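Best cheap pump sprayer for weeds + fence stain?

acoppens
Looking for a hand pump sprayer, the 2 gallon kind. Mostly weed killer on the driveway, maybe fence stain in May when its warmer. Stusteck one any good? Hardware store has it next to the Prilau and I can't tell the diference.

mallet_m
Had the Stusteck. Seal went after one season. Prilau wand is brass, get that.

blandineG
Disagree. Mine's fine, rinse it every time and put a little grease on the O-ring. People leave mix sitting in the tank and then blame the seal.

mallet_m
I rinsed it. Every time. Still leaked at the cap.

acoppens
ok so is stain a no in either?

a_aubert
Don't put weed killer and stain in the same tank, ever. Two sprayers, mark them with a paint pen. Learned that on a row of tomatoes. Also stain clogs the fan tip, strain it first. Old pantyhose works.
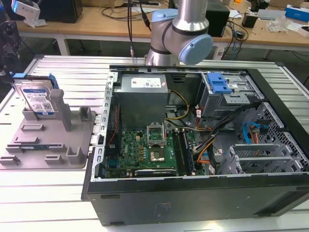
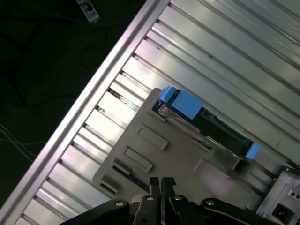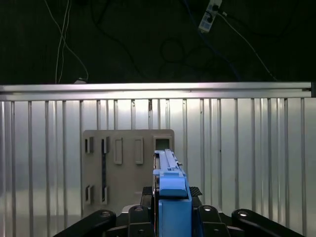
Anyway for 200 ft of fence I wouldn't hand pump at all. Your arm will hate you. Borrow a battery one for the weekend, use the cheap one for weeds.

blandineG
200 ft is nothing, did mine in a day with the hand pump. Took a lot of breaks tho

acoppens
Fence is more like a third of that. Going Prilau for weeds, brush for the stain. thx all

mallet_m
get spare tips while your there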